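Steamed Buns at Home: Tips for Fluffy Tops, Dry Lids and Happy Leftovers

I have been steaming buns in my own kitchen for long enough to have ruined them in most of the available ways, and I still get a little thrill every time I lift the lid. That puff! That smell of warm flour! If you've only ever bought them frozen, please try a batch from scratch at least once. You don't need special gear and you don't need nimble fingers, though a free afternoon helps.

What follows is everything I keep scribbled on the inside of the cupboard door, tidied up a bit. It isn't a full recipe for the filling (use whatever you love, pork and cabbage, mushroom and tofu, sweet bean paste), but the dough and the steaming are where people write to me with questions, so that's where I'll spend the time.

The dough

For a batch that fits my steamer I use 400 grams of flour, a spoonful of sugar, a teaspoon of instant yeast and enough lukewarm water to bring it together. Low-protein flour gives the soft, cottony bite. Regular all-purpose works fine and gives you something a touch chewier, and I like it that way for savory fillings. Bread flour I'd leave in the bag.

Add the water slowly. Flour from a new bag drinks differently than flour that's been sitting open since March, and the last splash is the one that gets you in trouble. You're looking for a dough that feels like an earlobe and leaves the bowl clean.

Knead until it's smooth, and then knead a little more. Any roughness on the surface now will still be there after steaming, only bigger. If your arms give up, cover the dough, walk away for ten minutes, and come back. It'll be far more cooperative, I promise.

A spoon of neutral oil worked in toward the end makes the dough easier to pleat and keeps leftovers softer the next day.

Rolling and pleating

Divide the dough into pieces that match (a kitchen scale is great for this) and keep the ones you aren't working on under a damp towel. Roll each piece into a circle with a thick middle and thin edges. The thick middle holds up the filling and the thin edges gather into a neat top instead of a doughy knob.

Chill the filling before you start! Cold filling sits in a tidy lump. Warm filling slides to the edge, greases the dough, and then nothing will stick to anything.

For the pleats, hold the wrapper in your cupped palm, press the filling down with your thumb, and pinch your way around the edge with the other hand, turning as you go. My first ones looked like old socks. They tasted wonderful. Pinch the last bit together with a small twist and you'll get that little gathered peak in the middle.

If pleating drives you up the wall, gather the edges like a drawstring bag, pinch hard, and steam them seam side down. Smooth round buns are lovely too.

The second rise

Put every bun on its own square of parchment and let them rest, covered, until they look a bit plump and feel light when you pick one up. In my kitchen in summer that's quick. In winter I set the tray in the oven with the oven off and a mug of hot water next to it.

Poke one gently near the base. If the dent fills back in slowly, you're ready. If it springs right back, wait. If it stays dented and the bun sighs at you, get it over the steam right now and hope for the best.

Choosing your pot

A bamboo basket is pretty and it soaks up drips, but a big stainless pot with a rack does the job beautifully, and it's what I reach for most. Look for a wide one. Width matters more than height, as buns want elbow room and you want to get your hand (or tongs) in there without steaming your wrist.

My list of things that will stand in for a proper rack:

A heatproof plate balanced on a small upturned bowl.
A ring of crumpled foil, squashed level, with a plate on top.
A round cake cooling rack, if yours happens to fit.
A metal colander with short feet, as long as the lid still closes.

Keep the water well below the buns. Soggy bottoms come from bubbling water splashing up, so fill the pot shallow and keep a kettle hot on the side in case you need to top up. I drop a clean coin in the bottom under the rack. It rattles while there's water and goes quiet when the pot is close to dry. My aunt did this and I've never found a better alarm.

Steaming without tears

Wrap the lid in a clean dish towel and tie the corners up over the handle, well away from the burner. The cloth catches the drips that would otherwise land on your buns and leave those sad, shiny craters.

Leave gaps between the buns. More than you think! They swell sideways as well as up, and two that touch will tear each other's skin when you pull them apart.

Start counting once the steam is coming up steadily. Medium heat is plenty. A furious boil puffs the dough too fast, and then it wrinkles the minute it meets cool air. Small filled buns take me twelve minutes and bigger ones with a raw meat filling go to eighteen. Cut one open from your first batch and check that the middle is cooked through before you serve the rest.

When the time's up, turn off the heat and don't touch the lid yet. Wait 4 minutes. Then tip the lid away from you, open it just a crack for a few breaths, and lift it off. This is the tip I'd tattoo on people if they let me. It took my buns from wrinkled to smooth in one evening.

Keeping them warm

A deep pot is a fine place to hold finished buns while the next round is on. Put a dry towel in the bottom, set the buns in pleats up, and lay the lid slightly ajar. Don't stack them while they're fresh; the pleats flatten and the skins stick. If you've got a crowd coming, use two pots and swap.

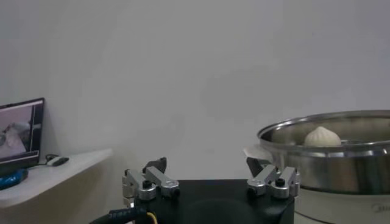 Doaa Tazi wrote in to say that she skips the towel in the bottom and sets each bun on a cabbage leaf, which keeps the base from sticking and makes a nice snack for the cook. She also puts a splash of vinegar in the steaming water and says it stops that gray ring from forming inside the pot. I tried both and I'm completely sold on the cabbage leaf! The vinegar helped with the ring too, although my kitchen did smell like pickles for an hour.

Leftovers and freezing

Let the buns cool completely on a rack before they go anywhere near a bag. Trapped steam turns to water and water turns the skins gummy. Filled ones should go into the fridge promptly once they've cooled, and I eat those within 3 days.

For the freezer, lay them on a tray so they don't touch, freeze until hard, and then bag them. You can take out one for a solo lunch or a whole pile for guests. Steam them straight from frozen, a little longer than fresh reheats, until they're piping hot in the middle. Thawing first makes the skin blotchy.

In a hurry, wrap a refrigerated bun in a damp paper towel, put it on a plate with a bowl turned over the top, and microwave it in short bursts. Eat it right away, as it toughens as it cools.

Day-old plain buns are wonderful sliced thick and fried in a little butter until the cut sides go golden. Sprinkle of salt, drizzle of honey. I sometimes make extra just for this.

Looking after the pot

Stainless steel picks up a chalky film from all that steaming, especially with hard water. Simmer a cup of white vinegar in a few cups of water for ten minutes, let it cool, rinse, and dry with a soft cloth. For rainbow marks, a little vinegar on a sponge wipes them right off.

Stuck dough comes away easily after a soak in cool water. Hot water cooks it on harder and gums up your sponge. For anything stubborn I make a paste of baking soda and water and rub along with the grain of the steel, never with steel wool.

Dry the rim properly, too. On a pot with a rolled edge the water likes to hide in the curl and dribble down the side later, leaving spots you could swear weren't there when you put it away. Run the towel all the way around, underneath as well.

Bamboo baskets get a rinse in plain hot water and a long dry somewhere airy. No soap, or your next batch will taste of lemon meadow.

Quick fixes

Yellow spots on the dough: baking powder that wasn't mixed in well. Sift it with the flour next time.

Dense and heavy: under-risen, or old yeast. Test the yeast in warm water with a pinch of sugar and look for foam.

Pleats opened up in the steam: filling too wet or the edges got oily. Squeeze salted cabbage hard in a towel before you mix it in, harder than seems reasonable.

Collapsed and wrinkly: over-risen, heat too high, or somebody peeked. (It was me. I peek.)

Next up I'm trying a half whole wheat dough with a scallion filling, so if you've made one that stays fluffy, send me your flour ratio, please!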